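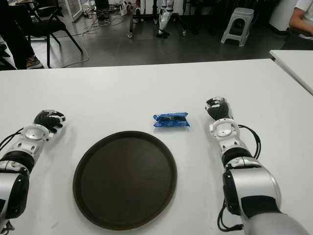

Week three of the great hand comparison and I would like it on record that I was told this would take one afternoon.

The contenders: Festero hands, which have many fingers and many opinions, and the Duvico two-jaw gripper, which has one opinion and it is "close."

The task: pick up a snack in a crinkly wrapper, put it on a tray. My nephew had this solved before he could talk. We have 177 attempts in the log.

Duvico numbers first because they're boring. It grabs the middle, it squeezes, it lifts, it drops the thing on the tray. Snack arrives as crumbs. The log sheet has no column for crumbs. I have asked for a column for crumbs.

Festero numbers are less boring. Out of the first 57 tries the fingers did everything right up until the wrapper moved. Wrappers move. There's air in them. You press one end and the other end gets ideas.

Loredana Santoro wrote the grasp planner and her position is that the planner is fine and the snack is wrong. I've heard worse defenses.

So we changed the approach. Old way: come in from the side, fingers spread, scoop. New way: come in from over the top, palm down, and let the fingers find the ends.

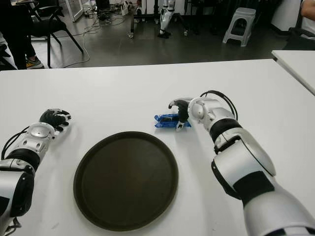 Coming in from the top also means the hand blocks the head camera's view of the exact thing it's trying to pick up. A classic. You pay for a good camera up high and then park a fist under it.

Hence the wrist camera, which Elsie Baxter has been campaigning for since April. She's been very gracious about being right. She only brings it up at lunch. And on calls.

The wrist view has its own problems. Mainly that it is mostly finger. But past the finger you get the crimped end of the wrapper, and the crimp is what you want to pinch. No air in it, no snack in it, just a handle the factory gave you for free.
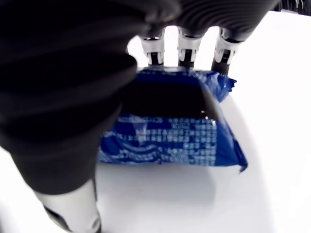 Wrist cam. Large finger, small lunch.

Controller note for the two people who asked: still on the Whitcombe box. The Dakum one is quicker on paper, but the finger commands show up to 17 milliseconds late and you can see it in the pinch. It closes like it's thinking about something else.

Plan for Friday is same snack, same tray, both hands, then swap in the Duvico on the right side and run the whole list again.

Loredana wants to try a bag of chips next. Loredana is not the one who sweeps.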